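Stair runner in a rented hall, wool or polypropylene?

Posted by Aqeel Farooqui, 21 Feb 2026

We have 17 stairs up to the function room in Stokcombe and the old runner has worn through on the nosings. Merrick quoted for an 80/20 wool twist, Andale for a polypropylene loop at a lower price. Does wool really last longer with heavy foot traffic?
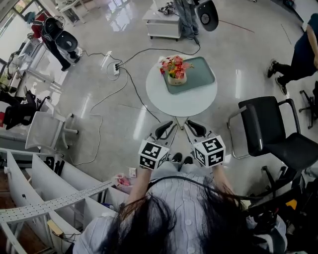
Small round table with the tray and flowers

There is no lift, so everybody uses the stairs.

tuftedjon
Wool, if you can afford it. It springs back better and cigarette burns don't melt it. Ask for a heavy domestic or commercial grade and a new underlay - the old one will be flat by now. Make sure the pile runs down the stairs.

Skullville Sue
we had loop on ours, fine till a heel caught it

marl_114
Get the fitter to leave extra at the top so you can shift it down in a few years. Ours was moved last June and the worn bits are now on the risers.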